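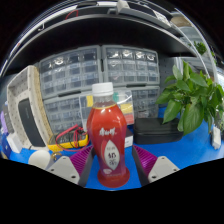 ## August 27, 2025 – cap torque, bottled tea drinks, Hondberg lot

Carried over from the February series. Question is still whether opening torque drifts during storage on the small-format PET, or whether the drift we logged came from the old torque meter. Tesis meter is back from calibration, so everything below is on that one.

**Setup**

- Screw caps, white, single lot from Hondberg. Liner as supplied.
- Fill: milk tea. Control fill: tap water, same headspace.
- Capped on the Clidness bench capper, clutch at setting 7. Did not touch the clutch between groups.
- Storage cabinet at 30 °C. Controls on the open shelf.
- Meter zeroed before each group, not before each bottle.

Bottles clamped low on the body. Clamping higher lets the wall give under load and the reading creeps up before the cap breaks loose. We lost most of a morning to this in February and it never made it into the procedure. It is in there now.

**Observations**

Water controls sit tight together, no trend with shelf time. Stored tea bottles read lower on opening than the fresh ones, and the spread is wider. Direction agrees with February, size does not – the old data show nearly twice the drop. I suspect the old meter for part of that but can't separate it from the cap lot, which also changed.

Rejected 2 bottles:

1. Cap cross-threaded on the capper. Visible tilt, not tested.
2. Bottle 937 – slipped in the clamp partway through the pull. The peak on the trace is the slip and should not go in the averages. Left in the raw file with a flag.

Dried residue on the threads of several tea bottles. Wiped the outside only, left the threads alone. Residue could raise the breakaway reading and hide some of the drop, so next group gets split: rinsed finish before capping vs. as filled.

**Bach sheet**

The Bach template still converts from inch-pounds on import. Tesis exports in N·m already, so the first import came out converted twice. Fixed in my copy. The shared copy is still wrong – check the unit row before pasting anything into it.

**To do**

- Run the rinsed / as-filled split, same cap lot.
- Pull retained February caps, if any are left, and run them on the Tesis.
- Replace clamp pads. The left one is glazed and probably explains 937.
- Ask Hondberg for liner thickness on both lots.
- Removal angle: not logged this time, channel was off. Turn it on.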